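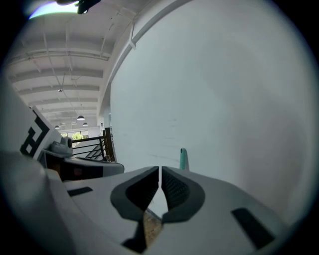
The Teal Peg

Morag Menzies got to the old Runwood building at ten to eight on Friday with a flask, two cheese rolls and a new pencil, and she was so pleased to have the keys that she unlocked the door, locked it again and unlocked it a second time just to hear the clunk.

It was hers until the end of August! Well, hers and Huguette's, but Huguette MacPherson was never up before nine if she could help it, so for an hour Morag had all of it to herself. She walked up and down. She sang a bit, to see what the echo was like (marvellous, it made her sound like three of her). She put her palm against the big white wall and followed it along as far as she could go, past the grey scuffs, which she had decided she liked. Something had rubbed there once, over and over, at about hip height. A trolley, she thought, or a person who leaned.

And there was the peg.

It was a small teal thing with a rounded top, standing straight up in front of all that white, and it was the only bit of colour on that side of the building. Morag crouched to look at it properly. She had seen it on their first visit, when the man from the letting office was going on about drains, and she had thought about it on the bus home and again in the bath.

"What are you for?" she asked it.

The peg kept its own counsel. She gave the domed top a pat, the way you would pat a small dog, and went to find somewhere to sit.

Huguette turned up at twenty past nine with her hair still wet and her arms full of rolled paper. She dropped the lot on the speckled floor and began spreading it out, pinning the corners with whatever came to hand: the flask, one shoe, the second cheese roll.

"Right," she said. "The wall."

"I love the wall."

"I know you love the wall. We've got 426 drawings and I want every single one of them on it."

The drawings had come in all spring, from anybody who had ever worked at Runwood or been related to a person who had. The request had been simple enough: draw us one thing you remember from the place. They had hoped for fifty. People had drawn boots, clocks, lunch tins, a cat called Stumel who slept in the packing bay, and a foreman's moustache with no foreman attached. One lady had sent nothing but doors. Morag adored them all, and had got into the habit of carrying a few in her bag so that she could look at them in queues.

"Did anybody draw the peg?" she said.

"What peg?"

Morag pointed. Huguette came over with her one shoe on and bent down, hands on her knees.

"Huh," she said. "That's a lovely colour."

"Isn't it? Isn't it, though? I think it's the best thing in here."

"It might just be a peg, Morag."

"Of course it's a peg! I'm only asking if anybody drew it."

So they looked. It was no way to spend the first morning, with the tape to buy and the lights to ring up about, but once they had started neither of them wanted to stop. They sat on their coats and passed the sheets across. Huguette had a pile for funny ones and a pile for ones that made her eyes sting, and several had to be moved from the first to the second when she turned them over and read the backs. By noon they were through nearly half of them, and Morag had pins and needles in both feet and hadn't been so happy in years.

She found it just after one o'clock. The sheet was lined, torn from an exercise book, and the drawing was in biro except for one small patch of crayon. It showed a row of people with their arms stretched out, and in front of them an upright with a round top, coloured in blue-green and pressed so hard that the paper had gone shiny.

"Huguette. Huguette, look!"

They both turned it over at once and nearly ripped it. On the back was written, in careful capitals: FRIDAYS WE THREW OUR CAPS AT IT. MY DAD GOT 31 ONCE. HE SAID IT WAS 31 ANYWAY.

Huguette laughed so loudly that the echo laughed back. Then she read it again and moved it, very gently, to the other pile.

"Could be a different peg," she said after a while. "It might have been years ago. They might have had dozens."

"They might."

"You don't care, do you?"

"Not even slightly," said Morag, who was already on her feet and looking for her hat.

It was a woolly one, much too light for throwing, and it went wide to the left and slid along the floor. Huguette's scarf went over the top. The next try was better. They moved back two paces, argued about whether a sleeve counted, and moved back another two. The drawings waited on the coats, and somewhere in Huguette's bag the phone began to ring, which would be the people about the lights.

"Leave it," said Huguette, taking aim with her cardigan. "What's the score?"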